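**Kelechi Osagie**
A long thread about sorting postcards, for anyone who has inherited a suitcase and keeps walking past it 🧵 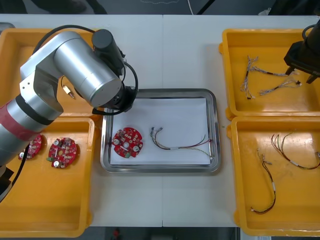 *Four yellow trays, one steel one in the middle. I do love a tray.*

**1/** My great-aunt kept every postcard anyone ever sent her, and quite a few that were sent to other people. When she moved out of the house in Mindthorpe they came to me in a brown suitcase with one working catch. It sat in my hall from spring until November and I hung my coat on it.

**2/** I've finished now! 1096 cards, all sorted, and several of you asked how I went about it, so I'm putting it all down while I can still remember. Get a cup of tea, I've never been brief in my life.

**3/** First thing. Don't start by reading them. I know, I know, the reading is the whole pleasure. But I sat down that first evening, picked up a card from Biltutness with a donkey on the front, and at half past ten I had read perhaps 50 and sorted none, and had also had a little cry about the donkey.

**4/** So make a rule for the first pass: picture side up, no turning over. You'll cheat. I cheated constantly. It still helps to have the rule there to cheat on.

**5/** My second mistake was sorting by place. It sounds so sensible, doesn't it? Then you find that one woman's friends went to the same seaside town for 30 years running, and you have a pile like a loaf of bread for Biltutness and then one lonely card each for Norway, Malta and Crewe.

**6/** What worked was sorting by sender. You get to know the handwriting faster than you'd think. There was Winnie, who wrote uphill. There was a man who signed himself only "R." and always mentioned the soup. I had all of R. together in one sitting and felt I'd been on holiday with him.

**7/** Keep a pile for don't-knows and let it get big. I kept trying to be clever and force cards into a home, and I only had to fish them out again afterwards. Most of the don't-knows sorted themselves out by the end, once I'd seen enough of everybody's capital letters.

**8/** Dates! People hardly ever write the year. Why would they, they knew what year it was. Postmarks are your friend if they're readable. Failing that, look at the stamp, and look at the price of it. I got a lot of mine to within a few years that way and decided that would do.

**9/** Pencil only, soft, on the back, in a corner, and small. Please no biro, please no sticky notes. Someone before me (I have my suspicions and she's on here, hello Mum) had used sticky tape on a few and it has gone the colour of weak tea and won't be parted from them.

**10/** Same goes for elastic bands. There was a bundle in the bottom of the case held by one that had perished and more or less become part of the top card, a very nice view of a bandstand. I left it alone. I could have picked at it and I'd have made it worse.

**11/** On publishers, for the three of you who care. A good third of hers were Stamedo cards, with that slightly too blue sky they always had. I tried putting them in order by the serial number on the back. It took a weekend and I wouldn't do it again, but I did find out that number 1215 is a boating lake and that she had been sent it twice, by two sisters, in what looks like the same week. Neither mentions the other. I have so many questions.

**12/** Storage: shoeboxes, cut-up cereal packets for dividers. I'm told I should have proper acid-free card and I'm sure that's right, and I will get round to it. They're upright, they're out of the sun, and they aren't in the hall any more.

**13/** A few people asked if any of it is worth money. I took a handful of the older ones along to the fair at the Fontana rooms and the gentleman was very kind about it. He liked two. He offered me enough for a fish supper and I took the cards home again.

**14/** The best bit has been ringing her up. I read her a few every Sunday-ish sort of afternoon, whenever she's awake and I'm not cooking, and she tells me who they all were. R. was a Raymond. He was the lodger's brother, and she says the soup was a joke that had gone on so long that neither of them could remember how it began.

**15/** She didn't remember the donkey at all, mind you. I read it to her twice. She said it must have been for someone else and would I check the address, and she was quite right, it was meant for next door.

**16/** So if you've got a suitcase, or a biscuit tin, or a carrier bag in the loft, do have a go over the winter. Do it while there's somebody you can still ring up. An hour at a time is plenty, and clear the table first, because you'll want all of it.

**17/** Oh, and several of you want to see the boating lake. I'll scan both copies tomorrow and pop them under this post. If anyone recognises the café on the left-hand side, please shout, she's convinced she once left a glove there.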